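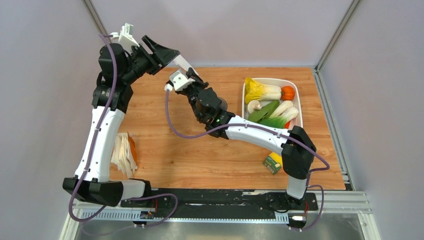 Home News Community Sport Contact

Kidus Lemma has tuned pianos in the district for 30 years, and he still does most of it by ear.

"I own the electronic tuner," he says. "I use it for the first note, then I put it back in the bag."

He learned the trade from a man who serviced church organs, and took over the round when his teacher's knees gave out. The first job was an upright in the Demissie hall with a family of mice in the bottom.

"I charged them for the tuning and threw in the mice."
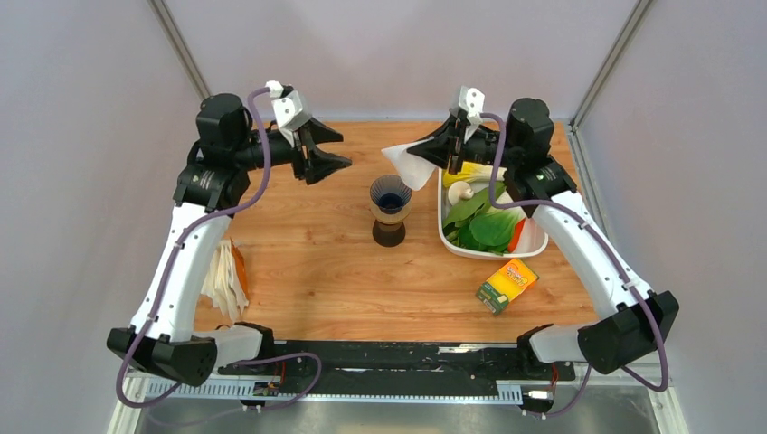 MOSIA, March -- Lemma's book now has 102 regular customers, most of them within an hour's drive. Humidity is the usual trouble. Pianos near a heater go flat in winter and sharp again when the rain comes, and owners tend to blame the last person who touched them.

He would like people to move the piano to an inside wall and leave it there. "Not under the air conditioner. I say it every visit -- they nod, and next year it's still under the air conditioner."

The oldest instrument he looks after is at Kimov, where the school bought it second-hand and has kept it going on a small budget. He replaced 47 hammers in it last winter.

Asked about retiring, he says he has cut back to mornings. A younger tuner has started taking the Huvico jobs.

"She's quicker than me. Her octaves are a bit wide for my taste, but the customers like them."

12 comments | 348 shares

Recent stories
Pool hours change for autumn
Kimov library seeks old maps
Choir returns to Demissie hall
Road works on the Huvico turnoff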